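Subject: Re: [treltden-users] Planner keeps picking the far arm for floor pickups

On a morning in May, someone on the list wrote:

> We moved from the old Treltden release to the new one and now the
> planner does something odd with things on the floor. Object is
> clearly closer to the left arm, left arm is free, and it sends
> the right one across the body anyway. Then it stops halfway with
> "no valid approach" and sits there. Same config file as before.
> Is anyone else seeing this, or did we miss a setting?

Yes! We had exactly this, and I lost most of an afternoon to it before I went and read the changelog properly (I know, I know). So let me save you the trip.

The arm choice moved. It used to live in the planner and go by plain distance from the gripper to the object. In the new release it's a separate scoring step that runs before planning, and distance is just one piece of the score. The others are how far each joint is from its limit and how much free room there is around the approach. That last one is what bites you on floor pickups, because the free room gets measured from the collision map, and the default map is really coarse. A bed frame or the front of a sofa swells up into a big fat block, the near arm looks boxed in, and the far arm wins. Then the real planner wakes up, uses the fine map, and can't find a way across. Hence your error.

Two things to change, both in the scoring section of the config. Your old file doesn't have that section at all, so you'll be running on defaults without knowing it.

First, set the map cell size for scoring to 2 centimeters. The default is 14, which is fine for a warehouse aisle and hopeless in a bedroom. It does cost you some time per pick, but we're at over 7 picks in a row now without the arms getting swapped on us, so I'll happily pay it.

Second, bring the clearance weight down. Ours is at 4 and I wouldn't go much higher indoors. If you drop it to nothing you get the old behavior back, more or less, but then it'll happily choose an arm that's nearly at full stretch and you're trading one headache for another.

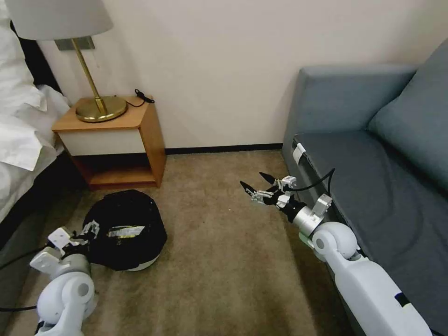 The other thing I'd look at is what your perception side is handing over. We feed ours from Majimbun, and it was giving soft things a box that was much too tall. A hat or a crumpled shirt would come out as a cube, and the grasp sampler only tried coming straight down from the top. Once I let it fit a looser shape and turned on side grasps for anything low to the floor, we started getting edge grasps on fabric, and those suit a two-finger gripper a lot better. It's one flag on the Majimbun side and I have no idea why it's off by default — maybe somebody on the list knows?

Also, keep the second arm's parked pose out of the way. The scorer treats the idle arm as an obstacle (fair enough), but it uses wherever that arm happens to be when the request comes in. If you call for a pick while it's still moving, you get a different answer every time, and that made me think I had a random seed problem when I had nothing of the kind. I just put a wait in front of the call. Ugly, works.

If you want to see the scores for yourself, run with the verbose switch and grep for "armselect". You'll get one line per arm with each term broken out, and it should be pretty obvious which one is dragging your near arm down. If it isn't the clearance term then I'm wrong about all of this, and please post the lines here so we can have a look!

I can share our config if it helps. It's tuned for the Prindeck controller, so the joint limit numbers won't carry over if you're on something else, but the scoring section should paste right in. Which controller are you running, by the way? There was a thread a while back about the Fostamley bridge dropping the last waypoint, and if you're on that one you'll want the patch before you go tuning anything.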